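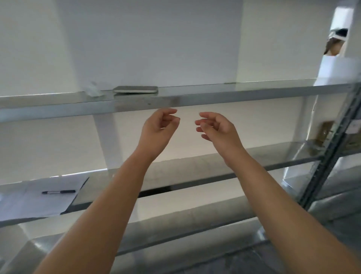
Shelf heights for a small parcel room

Posted in: Storage and Shipping

tnair_349
We took over a narrow storage room next to the office and put in galvanized boltless shelving, the kind with slotted uprights. It runs down the right wall. We get small parcels and returns, mostly little cardboard boxes, and right now the shelves are close to empty so this is the time to move them. The upper shelf is at a height where I have to reach up to set anything down. The gap under it is too big for small cartons. Would you lower it, or leave it for light stuff and add a shelf between?

Erkmont
Lower it. Anything over chin height turns into a place where people leave phones and tissue. 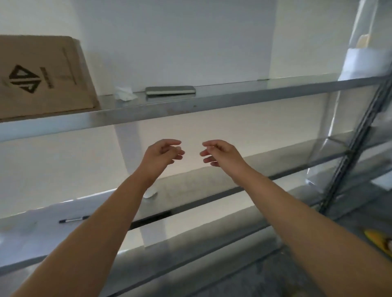

Mine did, anyway. I dropped my top shelf 5 slots in January and it has been better. Big flat cartons we stand on end and lean at one side.

menon_r
I'd go the other way. Leave the top where it is for flat cartons and packing paper and add one shelf in the middle. Flat boxes need the height if you stand them up. Lower it and you will be laying them down and losing the whole shelf.

Erkmont
Only if you keep a lot of flat boxes. He said small parcels.

tnair_349
We do have some larger flat ones, but the small parcels are the daily work. What I also can't settle is how to sort them. The labels have a sorting code in big print and then the names in very small print.

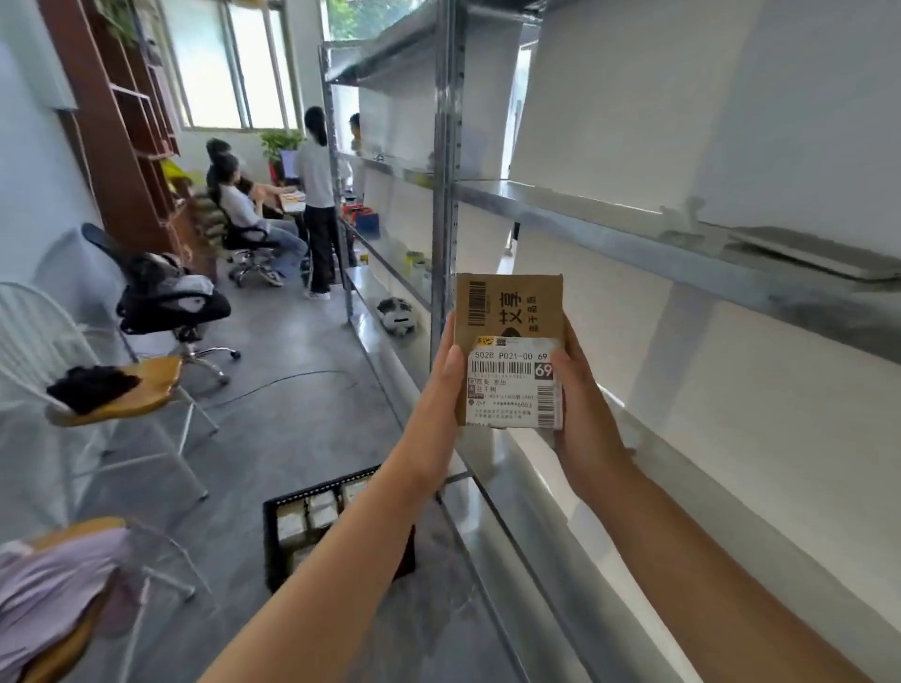 At the moment whoever picks up a parcel reads the label, writes it on a sheet of paper we keep on one of the lower shelves with a pen, and then finds a spot. With several people working in the same space it gets mixed up by Friday.

Slamet Rahman
Don't sort by the carrier's code. That code is for their depot and means nothing once the box is in your room. Sort by the day it came in and put your own number on the end of the box with a marker.

menon_r
Agree on the marker, disagree on the day. If somebody comes asking for a parcel they know their name, they don't know what day you signed for it. I use the last name, one shelf section per group of letters.

Slamet Rahman
That works until one section is full and the next is bare. We did it for 2 years and quit.

tnair_349
Day of arrival sounds easier for us. We already drop new ones in a black plastic crate on the floor by the shelving before they get logged.

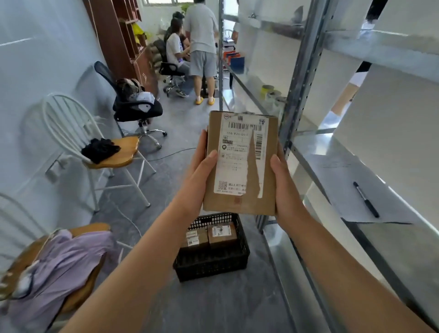
Brumamo: keep the crate but give it a rule. Whatever is in it at 5 gets written down and shelved before anyone leaves. And check labels for tears while the box is in your hand. If the barcode is ripped, copy the number onto the carton right then.

Erkmont
Also get the crate off the floor. Bottom shelf, same spot, less bending.

Brumamo
Floor is fine if you have a clear aisle. You can slide it with your foot.

tnair_349
It's a narrow room, so I'll try the bottom shelf. Leaving the top where it is for now and adding one in the middle. Does anyone know if shelves from a different maker will clip into these slots?

menon_r
Usually not. Measure the slot spacing first and take one clip with you to the store.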